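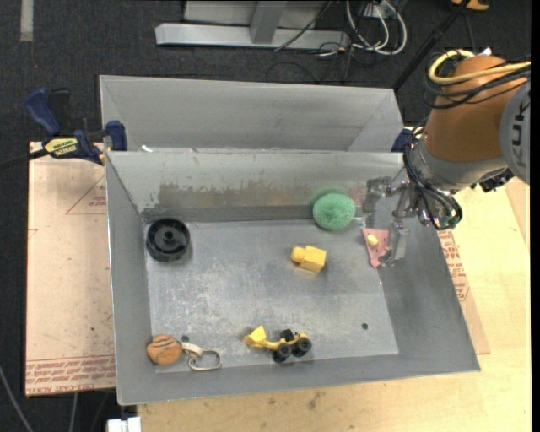

# biltville-lost-property

Search this repository Go to file

A transcription of the lost property ledgers kept at the Biltville bus depot, plus the scripts that turned them into something a spreadsheet will open without complaint. There are 369 entries across four ledgers. Most of them are umbrellas.

## What's in the box

- `ledger.csv`: one row per item handed in
- `claims.csv`: one row per item claimed, a much shorter file
- `routes.csv`: the bus routes, with their old and new numbers
- `notes/`: whatever was written in the margins, typed up as is
- `scripts/clean.py`: run this first
- `scripts/match.py`: tries to pair claims with items, and has opinions

## Columns in ledger.csv

`item_id` is ours. The depot never numbered anything until the third ledger, then numbered two pages and lost interest.

`described_as` is the clerk's own wording. We have left it alone. "Hat, poor" stays "Hat, poor." If you want tidy categories, use `kind`, which we made up over several evenings and would make up differently now.

`route` is the line the item was found on. The 19 to Reltmont accounts for far more than its share. It was the long route with the good heaters, and people fell asleep.

`found_where` is free text: under seat, on seat, upstairs, "with driver." The last one may mean the driver found it or that it belonged to the driver. Both readings turn up.

`shelf` is a letter from A to F. There was also a shelf called "Imhof," after the firm that delivered it. Imhof was where things went when they were too big, too wet or too alive for A to F. Please don't recode it as G. Someone did in an earlier version and it broke the matching for a month.

`claimed` is yes, no or blank. Blank doesn't mean no. It means the clerk was at lunch.

## Getting started

You need Python and a fair amount of patience. Clone the repo, then:

 python scripts/clean.py
 python scripts/match.py --strict

Leave off `--strict` and the matcher will pair any glove with any other glove. This gives you a claim rate that would have made the depot very proud.

## Known problems

The second ledger got damp. 40 rows have at least one word we couldn't read, marked `[?]`. We guessed in a few places and marked those `[?guess]`, so you can ignore us properly.

Dates are missing from the first ledger except for the word "July" written at the top of one page and never again. Either every item in it was lost in July or the clerk felt the point had been made.

Item 223 is listed as "trombone (part)." It was claimed, returned, and claimed by a different person under the same surname. We have kept all three events. The matcher reports an error on this row and it's right to.

Two handwritings alternate in the fourth ledger and disagree about what counts as a bag. One of them writes "satchel" for everything with a strap, including what the margin note says was a dog lead. Kind is set to `bag?` for these.

Route numbers changed partway through. `routes.csv` has the mapping, apart from the Urar shuttle, which had no number under either system and is entered as `U`. If your software reads that as "unknown," it has grasped the spirit of the service.

## What not to do with it

Don't use this to estimate how forgetful people are. It only records what somebody bothered to hand in, and by all accounts the good umbrellas never reached the desk.

Names and addresses of claimants have been removed. A few initials survive in the notes where the joke wouldn't work without them.

## Contributing

Corrections are welcome, above all from anyone who can read the second ledger. Open an issue with the `item_id` and what you think it says. Please don't send pull requests that change the spelling in `described_as`. "Brolly, lady's, inside out" is data.

Mechthild Strebel looks after the transcription and reads issues on Tuesday evenings. The scripts are looked after by whoever broke them last.

## License

Text and tables are CC BY. Scripts are MIT. The umbrellas remain the property of their owners.

Last updated: July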